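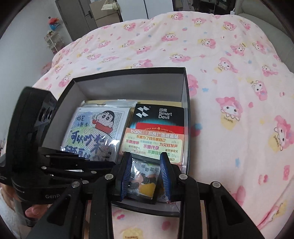

Updated 16/07/2022, mostly the pads and screws sections, plus a new bit on practice boxes at the end.

I keep getting asked for my notes on building hand-held grippers at home, so they've all gone on one page now. These are tips for the ordinary sort: two fingers, a handle, a linkage in between and a pair of rails for everything to slide on. You squeeze, it closes, and later on (if you get that far) a robot arm does the same thing with the same fingers. Mine is called the Idahosa and it has been apart more often than it has been together. I do the printing and drilling at Brustau, our shared workshop, and everything else on whatever flat surface I can find at home, which is usually the bed.

## Before you start

Clear somewhere to lose screws. You will lose screws! A fleece blanket is brilliant for this, they sink in and stay put instead of pinging off under the wardrobe, though you do have to pat it all over afterwards like you're looking for your glasses. If you're on a hard bench, an old tea towel with the edges rolled up does the same job.

Print or cut a spare of every small part. Two spares of the finger links if you can bear the wait. I broke one at nine at night with Brustau shut until morning, and sat there sulking with most of a gripper.

Write on the parts. A dot of correction fluid on anything left-handed is enough. Left and right links look identical until you've assembled the whole linkage, and then they very much don't.

## Linkage and pivots

My pivots are round silver screws through black bars, and getting them right took far longer than designing anything. What I do now:

- Drill the holes a touch under size and open them up by hand with a reamer, a few turns at a time, trying the screw in between.
- Do both sides of the linkage in one sitting. If I leave the second side for another day I always end up with it stiffer than the first.
- Nip each screw up until the joint stops moving, then back it off a tiny bit. Waggle it. Back it off a tiny bit more if it grumbles.
- Put the threadlock on last, when you're happy, and only a smear of it.

I buy my screws in mixed bags from Manevmont and they're fine, but sort them by length before you begin. An 18 mm screw in a place that wanted something shorter will poke out of the back and rub a groove in its neighbour, and you'll spend an evening convinced it's the rails.

If the fingers close crooked, don't start filing the fingers. Take the load off, hold the handle still and wiggle each pivot between finger and thumb. One of them will be sloppier than the others and that's your culprit nine times out of ten. I've filed a perfectly good finger into a useless one and I'd like that hour back.

## Rails

Long rails are lovely when they're parallel and a misery when they aren't. Fit one properly, leave the other just finger-loose, slide the whole lot up and down until it finds its own place, then tighten. I learned that trick from fitting kitchen drawers, and it works on anything that runs on two tracks.

Wipe them. Fluff gets everywhere, especially if you work near bedding like I do. A dry cotton bud down each rail before you use it, and a very light coat of grease once in a while. I use the Plovmont stuff in the little tub. Less than you think! I put on a proper dollop the first time and the rails were furry within a week.

Cable ties on the rails are a bad idea. They seem so handy when you want to tidy a wire away, and then the carriage hits the tie at full squeeze and either the tie goes or the wire does.

## Finger pads

This is where I'd spend the money, if there's any left by now. My fingers have ridged blue rubber pads along the inside faces, and they changed everything. Before that I had smooth foam, which was all right on boxes and hopeless on shiny plastic packets. A packet would sit there looking nicely held and then slide out the bottom as soon as I lifted.

A few things I've picked up on pads:

Clean the finger with meths and let it dry before you stick anything down. Kitchen spray leaves something behind and the pad peels at the corner.

Cut the pads in short lengths and fit them end to end. One long strip looks neater but it bubbles in the middle when the finger flexes, and when one bit wears out you have to bin the lot.

Run the ridges the same way on both fingers. I had one side turned round for most of June and couldn't work out why thin card kept twisting as it came up.

Wash them! Warm water and a drop of washing-up liquid on an old toothbrush. Rubber picks up a dusty film from cardboard in particular, and a pad I thought had worn out has come back good as new more than once.

Colour doesn't matter to the grip, obviously, but bright pads on dark fingers make it much easier to see where you're about to touch.

## The handle and your poor hand

Make the handle fatter than you'd expect. I wrapped a length of bicycle grip round a broomstick, squeezed it for a bit while watching telly, and kept adding tape until my hand stopped complaining, and then I measured that. It came out far chunkier than my first drawing.

Round off every edge near your fingers. Sandpaper wrapped round a pencil gets into the inside curves. Take regular breaks too, the squeezing catches up with you the next morning and it's the thumb that goes first.

Keep the weight close to your hand. Anything bolted far out towards the fingers feels like nothing on the kitchen scales and like a brick after ten minutes of holding it out over a box.

## Reading how far it's open

Skip this if yours is purely mechanical. I've got a small sensor that tells me how wide the fingers are, and the number it gives means nothing on its own. Mine says 2,173 with the fingers fully shut. Yours will say something else entirely and that's fine. Write your own shut number on a bit of masking tape and stick it inside the lid of your parts tin, and check it again whenever you've had the linkage apart. If it has moved a lot, a screw has gone back in the wrong hole or a pad is sitting thicker than the old one did.

Take the reading with nothing between the fingers. I once had a sliver of backing paper stuck in there and chased a fault through all the wiring. Backing paper!

## Practice boxes

You can read about grip all day but you need to pick up rubbish (nice rubbish) to learn anything. The best thing I've found is a shoebox or something like it, open on the bed, with a pale inside so you can see what you're doing. Then fill it out of the drawer where things go when they've no home.

What goes in matters more than I expected, and I now try to have a mix:

- Something in a clear plastic packet with a card inside. Slippery outside, stiff inside, and it crackles when you squeeze, so you can hear how hard you're going.
- A craft kit still in its wrapper. I've got a diamond-painting one with a cartoon boy on it that's meant to be a relaxing hobby, and it has spent its whole life being picked up and put down.
- A sticker sheet. Flat things are murder. Lean it against something to begin with and only lay it down when you're feeling confident.
- A small black card-like pack. The sort of flat package you've already got in a drawer.
- A plain piece of cardboard down the back, partly so things have something to stand against and partly so you've got a flat target for later.

Start with everything standing up and spaced apart, then crowd it. Come straight down into the box, close gently, stop, look, then lift. I used to do close-and-lift as one movement and dropped nearly everything. The little stop in the middle lets the packet settle against the pads.

Grip packets near the card if there's one inside. If you only catch the empty plastic at the top it folds over and swings about.

Give each thing five goes before you change anything on the gripper. It's very tempting to have one bad drop and reach for the screwdriver, and then you've no idea whether it was the pads or you being tired.

Don't use anything you'd mind creasing. Ridged pads leave faint lines on soft card if you're heavy-handed, and I say that as someone who has apologised for a birthday card.

## Odds and ends

Blankets again: great for catching screws, less great under a box with a slippery bottom, as the whole thing creeps away from you while you reach. Tuck a tray or a big hardback underneath if it bothers you.

Keep pets out. And sleeves! Roll them up, a loose cuff in a linkage is a daft way to ruin a jumper.

If a joint squeaks, wipe it before you oil it. Half the time the squeak is dust.

Store it with the fingers slightly open so the pads aren't squashed together. Left tightly shut for a fortnight, mine took a set, and I had to swap the pair nearest the tips.

Next on my list is a quick-release so I can take the fingers off without undoing the pivots. I've got a cardboard version working after a fashion, and once I've had some printer time at Brustau I'll add a section on it between the linkage and the rails.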